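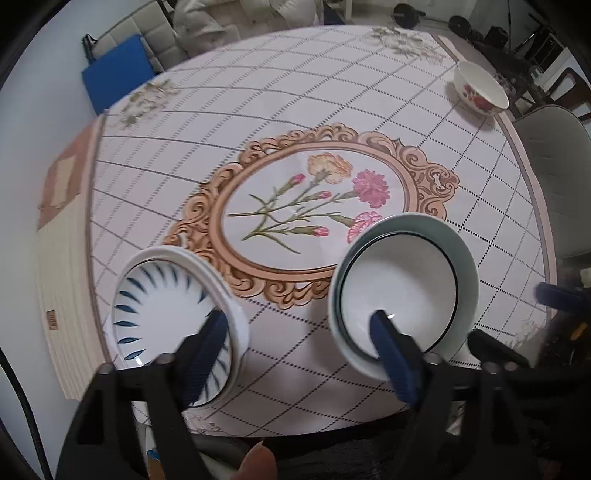 The carnation tablecloth, back on the table where it belongs, with a few of the bowls.

July, a little after nine in the morning and already too warm to think. I said I would sort the dishes before the heat got going, so of course I started with the tablecloth, and then lost half an hour to the tablecloth.

I do love it though! It has the big oval in the middle with all that tan curly scrollwork, and inside it the carnations – a fat yellow-orange one at the top, a pink one next to it, and a paler pink one lower down that I think is the prettiest of the lot. I'd forgotten about the little buds on the left. It lived in a drawer all spring because I'd decided the table looked "calmer" bare. Calmer! It looked like a waiting room.

I paid 15 for it at the market in Barajas, the same trip where I carried a casserole dish home in my hand luggage wrapped in two sweaters. The casserole is long gone (dropped, my fault, soup everywhere) but the cloth has lasted. I wash it cool and hang it over the shower rail and it comes out fine.

So, the dishes. I want everyday bowls on the low shelf and everything else up top or out of the house. The little white dish with the blue leaf strokes going around the inside is staying, no discussion. It's exactly right for olives, or for a tea bag, or for the last three cookies when I want to feel like I've served myself something. The white bowl with the thin dark line under the rim is staying too, that's my oatmeal bowl. The red flowered one I go back and forth on. It's lovely porcelain and I never eat out of it. Maybe it could hold lemons? I'd have to start buying lemons.

The Postix box is by the door for whatever goes. I got the medium size, which claims to hold 14 dinner plates, and so far it has one gravy boat and a lid that belongs to nothing. It costs 50 to send it down to Clostasberg if I fill it to the top, so I'd better get less sentimental by this afternoon.

Also, the tan placemat. It keeps creeping toward the edge of the table and hanging half off, and I keep shoving it back. I looked at new ones in Cledus last week, nice woven ones, and then saw that a set came to 164 and put them down very gently and walked out. The old one can creep.

Stopped for iced coffee at eleven and read two chapters with my feet up on the other chair. Still to do: the low shelf needs wiping, the mugs haven't been touched, and there's a drawer of jar lids I'm not ready to open. Need more newspaper for wrapping as well. And dish soap.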